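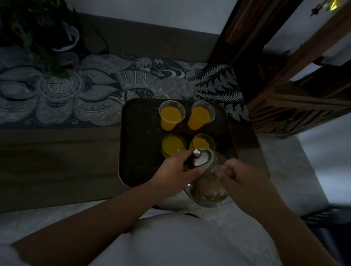 Why bother writing down every movie you watch when the apps do it for you? A reader asked me that under last month's post, and then added that every log they'd ever started had died by February. Fair enough. Mine died by February too, four years running, and then I changed how I did it and now I'm sitting on 2,186 entries, so let me walk you through the way I keep a movie log and get reviews out of it without it turning into homework.

Get your list out of the app first

I used Arkden for years and I still like it for looking up running times. But it only gives you a star rating and a tiny comment box, and when I went to export my stuff I had 1,720 movies with a rating and almost no words. I gave something called The Narnside Line three and a half stars and I couldn't tell you one thing that happens in it. A train, maybe?

So export whatever you have. In Arkden it's under Settings, then Your Data, then Export. You'll get a spreadsheet file. Open it, delete every column except title, year, date watched and rating, and add one blank column called Notes. Leave the old rows alone. Do not go back and try to fill them in - I lost a whole Saturday to that and got through maybe a dozen.

Write the first note before you look anything up

As soon as the credits start, write down whatever's in your head. Mine are ugly. The one for a heist movie I saw in December just says "great coat, too many phone calls, brother was the best part, why was the ending outside." That's plenty! From that I could write you a full review tomorrow.

Don't read other reviews first. If I read even one, my opinion turns into that person's opinion with my name on it. Same goes for the friend who wants to talk about it in the parking lot (I know, I know, that's half the fun). I do the note on my phone in the lobby and then I talk.

Things I try to get down:

A line or a moment I'd repeat to somebody
When I got bored, if I got bored
Who I was watching when I should have been watching the lead
The thing I expected and didn't get

Some nights I only get the first one.

Wait a day on the rating

I used to rate on the way home and everything was a four. Now I put the number in the next day, usually over breakfast. Big loud movies tend to slide down a bit and quiet ones creep up. I use a scale out of 5 with halves, and I've stopped worrying about whether a 3 for a comedy means the same as a 3 for a documentary. It doesn't, it's fine.

Turning a note into a review

Start with the strongest thing in the note, even if it's small. For the heist movie I'd start with the brother. Then say what the movie is in two sentences, tops, because anybody reading can find the plot somewhere else. After that I go to whatever bugged me, and then I say who I'd send to see it. My mom is a useful test here. Would she make it to the end?

I keep mine under 700 words. The long ones I wrote early on are mostly me retelling the plot with adjectives, and when I trimmed a few of them for this site they lost nothing.

If you've watched a pile of movies and you're behind, do a roundup. A paragraph each, no apologizing. I do one every time I get back from the Ninness, which is the second-run theater near me and shows double features all winter, so I fall behind constantly.

Backing it up

Save a copy somewhere that isn't your computer. I also print mine once a year at Fahy Copy and put it in a binder, and I flip through that binder way more than I ever scrolled the app. Print it landscape or the Notes column gets chopped off, and make the text bigger than you think you need.

If you skip a few movies, skip them. I have a gap of most of one summer and I just left a blank row and started again with whatever I saw next, a shark thing I gave a 2 and then watched twice more.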